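Call for Participants: Tendo Short Fiction Translation Workshop

Tendo is looking for people who translate short fiction into English and have not yet published a full-length book. The workshop meets online through the winter and ends with a long weekend in person in Miltton. Applications are open now and close at the end of October.

What the workshop is

Tendo is a small workshop for literary translators at the start of their working lives. Each participant brings one short story, translates it over the course of the program, and goes through it line by line with the rest of the group and a workshop leader. The finished translations are offered to the magazine Joo, which has first look at all of them. Joo is not obliged to take any, and participants are not obliged to offer.

We take 7 participants. We have tried larger groups and found that people got one turn each and then mostly listened. With seven, everyone's pages come up at least three times, and there is room to go back to a paragraph that didn't get solved the first time.

The workshop is multilingual. You don't need to share a language with anyone else in the group, and you probably won't. Discussion is in English and is mainly about the English. For questions about the original we ask each participant to prepare a rough word-for-word version of any passage they want help with. In past groups we have had stories from Frisian, Slovene, Tamil, Portuguese, Estonian, Dutch and Wolof, often with no two people working from the same language, and the word-for-word versions were usually enough to get a conversation going.

Who can apply

You can apply if you:

translate from any language into English
have not had a full-length translated book published, or had one accepted (stories, poems and essays in magazines are fine)
are 18 or older
can attend all of the online sessions and the weekend in Miltton

You don't need a degree in translation or literature, or in anything else. English doesn't have to be your first language. We read the sample before we read the cover letter, and the cover letter mostly helps us when we are choosing between two samples we like.

Current students may apply. Please check with your school first if you plan to use the same story for course credit, as some programs have rules about outside help on graded work.

Past participants are not eligible to apply again, but people who applied before and weren't chosen are welcome to. You may send the same story a second time if you have revised the translation.

Choosing a story

The story can be by a living or dead author and can be from any period. It should be complete in itself. Please don't send a chapter from a novel, even one that reads well alone, or a story that has already appeared in English. If an older translation exists but is long out of print, write to us before you apply and tell us where it appeared.

Very long stories are difficult for the group to get through. As a guide, the shortest piece in the last workshop ran to 1,534 words in English and got more attention per line than anything else we looked at. We don't set a minimum. If your story is much over ten thousand words, think about whether you would be happy to have only parts of it discussed.

A word about rights. You don't need to have permission from the author or publisher to apply or to take part, since nothing is published in the workshop itself. You will need it before Joo or anyone else can print the translation. We ask that you find out who holds the rights before you apply, and tell us on the form. A name and an email address will do. If you have written to the rights holder and had no answer, say so. It happens a lot, and part of the second online session is spent on what to do next.

How the program runs

Online sessions are held on Sunday afternoons, every other week, with a break over the holidays. Sessions start at 2 p.m. Eastern and last three hours, with a pause in the middle. Pages for discussion are sent out the Monday before, and everyone is expected to have read them and made notes.

The first session is for introductions and for settling the order of stories. After that, each session takes two or three participants' pages. Between sessions each participant has one private call with the workshop leader, at a time you arrange between you.

One session is given over to editing. An editor from Joo takes a translation that the magazine has already published, with the translator's agreement, and goes through every change made between the first draft received and the printed version. Participants have told us this was the most useful afternoon of the program, and we have made it longer this time.

The weekend in Miltton begins on a Friday evening with supper. There are working sessions on Saturday morning and afternoon, and a public reading on Saturday evening in the town library. Each participant reads for a few minutes in English, and in the original too if they want to. Sunday morning is kept free for last questions and for people who have early trains.

Cost and support

The fee is $100. It covers all online sessions, the private calls, and the weekend itself, including a shared room for both nights and all meals. It does not cover travel to Miltton.

Two places in each group are free of charge, with travel paid. To be considered for one of them, tick the box on the form. There is no separate application and we don't ask for proof of income. The people who read the samples do not see whether the box has been ticked.

If you have a child or other family member in your care and the weekend would be hard to manage, tell us after you have been offered a place and we will try to work something out. We have a small amount of money set aside for this.

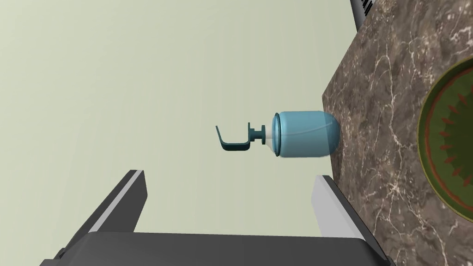
R. Stetska

How to apply

Fill in the form on the Tendo website and attach the following:

Your sample. Up to five double-spaced pages of your translation, from the opening of the story. It doesn't have to be finished or polished, but it should be your own work.

The same passage in the original language. A clear scan is fine.

A cover letter, no longer than one page. Tell us why you chose this story and what you find difficult about translating it. Particular problems are more helpful than general ones - a pun, a dialect, a verb tense that English won't carry, a narrator whose age you can't decide on.

A short list of anything you have published, if there is anything. Leave this out if there isn't. An empty list won't count against you.

Please put your name on the form and the cover letter only, and leave it off the sample. Use the title of the story as the file name. Word documents and PDFs are both fine.

A note on machine translation. Many translators now look at machine output at some stage of their work, and we will be talking about that in one of the sessions. For the sample, though, we want to see what you do on your own. Please don't send a passage that began as machine output and was then corrected.

What happens next

Every sample is read by two readers, working separately. Where we can, at least one of them reads the language of the original. Where we can't, we ask an outside reader to compare the passage and send us a short report. This takes time, so please don't worry if you hear nothing for several weeks.

We make a shortlist and hold a short call with each person on it. The call is not a test. We want to be sure that you know what the schedule asks of you, and to hear a little more about the story. You'll be told either way, by email. We can't give written comments on every sample, but people on the shortlist who are not offered a place will get a paragraph or two from one of the readers.

If you are offered a place you'll have one week to accept. The fee is due before the first online session and can be paid in two parts.

Questions we are often asked

Can two translators apply together? Yes, if you work together as a rule and have done the sample together. You would share one place and one fee, and you'd both need to attend.

Can I translate my own writing? No. We have nothing against it, but the discussions don't work the same way when the translator can simply change the original.

Do I need to be in the United States? No. You need to be awake for the online sessions, and able to get to Miltton for the weekend. We can write a letter of invitation for a visa, but we can't pay for the visa or speed it up.

Can I change my story after I've been accepted? Only if there is a problem with the rights. Write to us as soon as you know.

Are the sessions recorded? No. People are showing unfinished work and we'd like them to feel free to try things out.

For anything else, use the contact form on the Tendo website. We answer within a few working days, a little more slowly in the last week before the deadline.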